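Ticket 626
Opened by: Jozefína Murín
Site: Skornton
Subject: Hanger handling, open day demo, claims on the handout
Status: Open (reopened December 31, 2024)

The Floretard handout for the open day says the two-arm setup "hangs any garment." I'd like to know who signed off on "any." In November we were told the same thing about folding, and ticket 323 is still sitting there with no reply from Bunley.

What I asked for was simple. Mixed clothes on the table, nothing sorted or pre-folded, one ordinary plastic hanger. Kubíček agreed to that in writing and then asked if we could use shirts only. No.

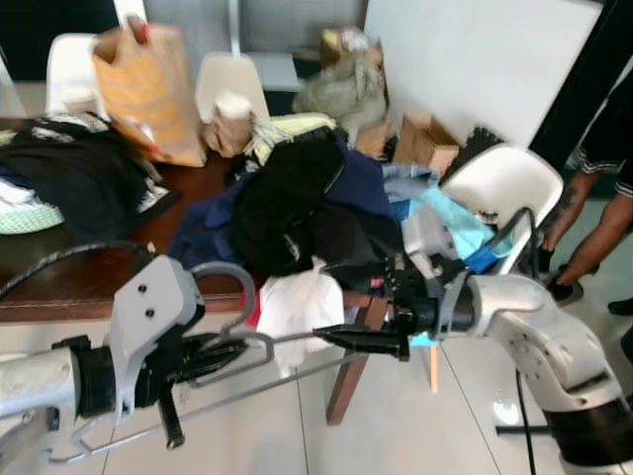
Page 4

Notes from the visit, continued.

The hanger was at the left gripper, with the far end of its bars close to the tip of the right one. Fine. Holding a hanger is the easy part. The pile had black and navy pieces on top of each other, and I still don't see how the system tells where one dark garment stops and the next starts. I asked. The answer was "it learns," and I can't put that in a log.

Tried so far:
- Restarted the controller. No change in the log errors.
- Raised the grip timeout to 300 ms. Same.
- Asked Floretard for the raw run logs. Got a brochure.

Reply from Kubíček: Visitors liked it. Can we close this?

Reply from J. Murín: Visitors liking it isn't a test result. Send the logs for every run, including the ones you stopped early, and take "any" off the handout. Leaving this open.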